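Desley Street Spice Cupboard: The Gallery

My mother-in-law, Leonora Layug, has run the kitchen at Desley Street since 2005, and in that time the spice cupboard has been emptied completely twice. The first time was for mice. The second was last Sunday, for me, because I had asked where the cinnamon was and been told "behind the other cinnamon."

So everything came out onto the table. Rin Nishimura from next door came over to help and stayed to have opinions. I said I would put the results online for the cousins, who have been asking for years which packet goes into which dish and getting answers like "the yellow one." There are several yellow ones. I have kept the notes short, or I meant to. Scroll at your own pace, and please don't write in to tell me how old paprika can get before it stops being paprika. I have met our paprika.

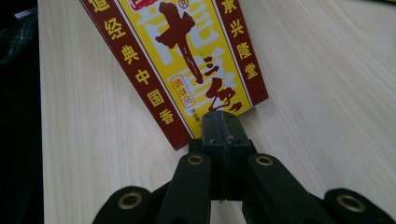
BOXES AND CARTONS

Thirteen spice, 十三香, in the yellow carton with the dark red borders. As yellow ones go, this is the yellow one. The big brushwork characters down the middle are the name, and the tail on the last stroke has more confidence than anyone who cooks in this house. The left border has a line about classic Chinese fragrance, and 康兴隆堂 runs down the right.

As for what the thirteen are, recipes differ, and so do relatives. Star anise, fennel seed, Sichuan pepper, cassia and clove turn up on most lists. After that you are into dried ginger, nutmeg, white pepper, licorice root and a long discussion. Leonora puts half a teaspoon in dumpling filling and a pinch in braised pork, then stands over the pot in case you were thinking of adding more. She is right. It goes from "what is that, it's lovely" to "are we eating a pharmacy" in one shake.

Rin uses it on roast potatoes with salt and a little sugar. This caused a silence, then a second helping.

NOTES FROM THE REST OF THE SHELF

Bay leaves. Three bags, all open, all closed with the same kind of rubber band. Combined into one jar, which Erlinda Javier has since told me is the wrong jar.

Cinnamon. Found, behind the other cinnamon. The sticks stay at the front now and the ground stuff goes on the door rack, next to the nutmeg and a grater nobody will own up to buying.

Annatto seeds. Maribeth Lumanlan brought these over in July in a Gralberg cookie tin, and the cupboard has had a faint orange tint ever since. Steep them in warm oil, strain, and wear something you dislike.

Cumin, whole and ground. Gilberto Chambi toasts the whole seeds in a dry pan until the kitchen smells right, and declines to give a time. I tried 30 seconds. He said it depended on the pan – then on the stove – then on me.

White pepper. Smells like a barn, tastes wonderful in soup. It has been given its own shelf, for the sake of the tea.

Mystery powder. Brown, fine, in a jar that once held Manalo mustard. Six people have smelled it and we have six answers. It remains in the cupboard, on the left, labeled "ask Leonora." I have asked Leonora. She said to throw it out, then took it off me and put it back.

The cupboard closes properly now, for the first time in a while. If you are visiting and you use something, it goes back with the label facing forward. The cartons live upright along the back wall, tallest on the left, and the cinnamon is exactly where I said it was.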